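Paper Use in the Sullodham Building
Student project report, Chutima Jaidee and Tharindu Matubbar

3. Results

We logged the two shared printers for 14 days in January. They produced around 1,000 sheets, and 118 of those were never picked up from the tray. Most of the unclaimed pages were lecture slides printed one to a side. The second floor printer had more waste than the first, probably from being next to the open study area.

We also talked with 5 students from other courses. Three did not know the default could be changed to double-sided. Obaidul Rathnayake from the print desk told us the setting resets after each login.

4. Storage and supplies

Spare paper is kept in the office. Pens and pencil cases go on the tables, and small items are sorted into cardboard boxes. 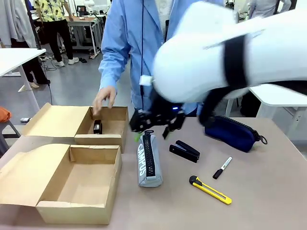 5. Next steps

Ask for double-sided as the default and repeat the count in April.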